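About Grevwood Walks

We run small walking holidays in the hills and river country between Boder and Durnetwood, and we love it as much now as we did on our very first trip! That one was a long weekend with a borrowed minibus, far too many sandwiches and a track that turned out to be under water. Everybody asked when the next one was, so we put on another, and we've been at it ever since.

These days we have 3 regular routes. The Lindqvist Loop is the gentle one, with farm stays, apple orchards and a swim at the end of most afternoons if you're game. The River Route follows the old stock track down to Durnetwood, where the bakery opens early and the whole main street smells of it. The High Route takes you up to the lookout at 2,069 metres, and on a clear morning the colours up there are something else (bring gloves, even in summer).

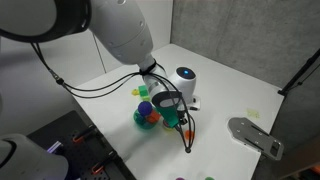 White robot arm with a green gripper piece over a white tabletop.

Our groups stay small enough to fit around one big dinner table, and that's where a lot of the fun happens. You'll eat what's growing nearby, hear a few tall stories from your hosts and probably get talked into a card game. We carry the heavy bags from one stop to the next, so you only need a daypack, a water bottle and boots you've already worn in – please don't bring new ones!

We're based in the old grocer's shop in Boder, across from the railway station. Drop in if you're passing through. The kettle is usually on, and we have a wall of maps you're welcome to pore over, including a lovely hand-coloured one of the Grevwood valley from before the road went in. We lend out walking poles too, and there are 200 well-thumbed books on local birds, wildflowers and history that guests can borrow for their trip.

Walks run from spring through to the end of May, and the High Route closes first, whenever the snow decides.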